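Stalunside Garment Words
A word list and short-text collection about clothes, care labels and mending

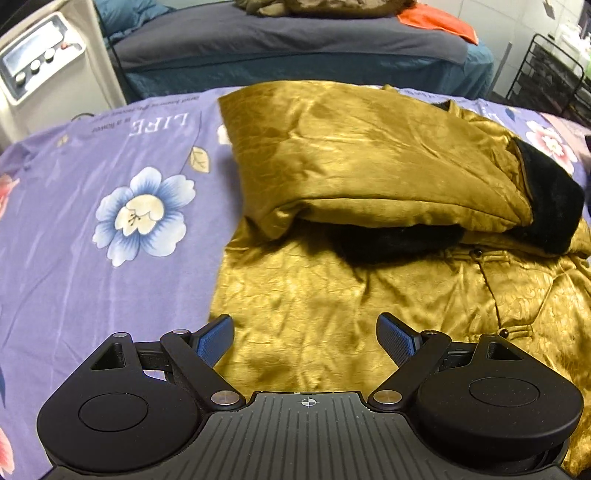 Golden satin jacket with black fur trim, laid out on a lavender floral bedsheet.

Last updated: 10/03/2025

Welcome, and thank you for stopping by! Stalunside is a collection of 3000 short texts in which ordinary people write about the clothes they own, wear, store and repair. It grew out of a mending circle in Driltitz, where we kept noticing how many different words our members had for the same little thing (a hem that has come down, for instance, has four names in our town alone, and we're rather fond of all of them).

What's inside

The texts are split into three files. The first, sial_main.csv, holds 1000 entries on formal and festive clothing - wedding outfits, holiday jackets, the good coat that only comes out once a year. The second, sial_daily.csv, has 1700 entries on everyday wear, and the third, sial_care.csv, has the remaining 300, all on washing, airing and moth trouble. Sial is the name of our tagging scheme, and you'll find the full tag list in tags.txt.

Columns

id: a plain number, never reused
text: the entry as written, spelling left alone
garment: the main item, in lower case
fabric: as the writer named it, so "silk" may well mean satin
action: wear, store, wash, mend or give away
region: Driltitz, Brastthorpe or other

How the texts were gathered

Writers filled in a paper form or sent us an email, and everyone agreed to have their words shared. Names, street addresses and phone numbers were taken out by hand. The Brastthorpe entries came in last, during August, and they lean heavily toward knitwear, so please keep that in mind if you're comparing the two towns.

Known problems

The fabric column is messy, and blank in places. A few entries mention two garments, but only the first one is tagged. We'd love help with both!

Using it

You're free to use and share the texts with credit to Stalunside. If you fix a tag, please send the row id along with your change.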